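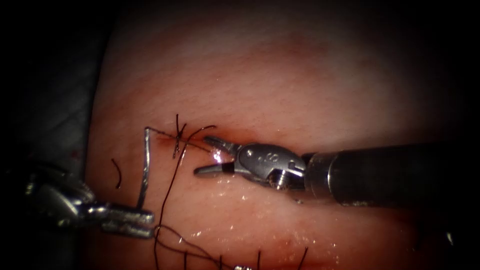
3. Construction of the Suturing Bench

3.1 Workshop and starting materials

The bench was built in the shared workshop at Brirnley, which is open to members in the evening and has a small machine room, a soldering corner and one long table that we could keep for ourselves. No part of the build needed a clean room or a hospital. We mention this at the start, as most published setups for robotic suturing assume a laboratory with its own technical staff, and our question was how much of the work can be done without one.

The two instruments are a needle driver and a grasper, both of the cable-driven type with a wrist. They were bought second-hand, and we did not change anything on the distal side. All our own work is behind the shaft: the motor packs, the couplings, the holding arms and the control board. The motor packs follow an older open design called Plevuveck, which we changed in two places. First, the original coupling disks were printed, and under load they became oval after a few evenings of use, so we turned them again from aluminum. Second, we moved the tension springs outside the housing – this makes the pack wider, but a cable can be tightened without opening the whole unit.

3.2 Arms and mounting

Each instrument is carried by a passive arm which is positioned by hand and then locked, and by a short motorized stage that gives insertion and two tilts. The stages are bolted to a common steel plate. In an earlier version the plate was of plywood, and the relative position of the two tips changed with the humidity of the room. We lost most of June to this error before Omar Rizk found it with a dial gauge.

The tissue is held on a support between the two arms. It is kept moist during the session, as a dry surface grips the thread and gives a false idea of how the knot slides. The moisture has a cost for the vision part of the system, since every wet point sends back the light of the lamp. We tried to remove these reflections with a polarizing sheet, but the image became too dark and we returned to the plain lamp.

3.3 Cameras

One camera is fixed at the workspace and does not move during a trial. It gives the general view in which both tools and the thread are followed. Smaller cameras are mounted on the tool side and travel with the instruments. Their focus was set by hand for the region of the jaws, so that the part of the shaft nearest to the lens is always blurred. This was accepted. When the driver rotates, the near view often still shows where the needle sits in relation to the head, while in the fixed view the same needle can look almost straight and its curve is difficult to judge.

The camera cables gave us more trouble than the cameras. They were first tied along the arms, and they pulled on the stage each time it tilted. Now they hang from a bar over the table with a free loop for each arm.

3.4 Control and handling of the thread

The operator sits at the other end of the table with two hand controllers and a foot pedal. When the pedal is released, both tools hold their pose. The control program, Flerilano, runs on an ordinary desktop computer and writes joint positions, motor currents and pictures to one file. Motion of the hands is scaled down by a factor of 3, a value which we found by trial and did not optimize further.

Stitches are placed one after another as interrupted sutures. For each stitch the driver carries the needle, and the grasper manages the thread and helps to form the knot. The tails are cut short by hand with scissors, and the arms are stopped during this step. We considered a third arm for cutting, but there was no room for it on the plate.

Figure 6 shows the two instruments from the near camera, with closed stitches along the seam at the right. The needle is held by the driver, away from the seam, and the grasper has the thread in its jaws.

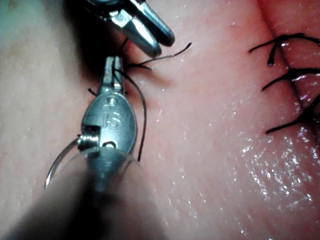

3.5 Calibration and known defects

Calibration between the arms is done at the beginning of each session. Both tips are brought to the same points on a small metal target, and the program computes the transform. The complete procedure takes 20 minutes with a trained person. It must be repeated if a passive arm is unlocked, also when it is put back at what looks like the same place.

Two defects remain in the present version. The wrist has backlash when it changes direction, and our correction in software is only a constant offset. Also the fixed camera is mounted on the same plate as the stages, and a fast movement of one arm can be noticed as a small shake in the recording. For the next version, which we call Estrella, the camera will have its own post on the floor.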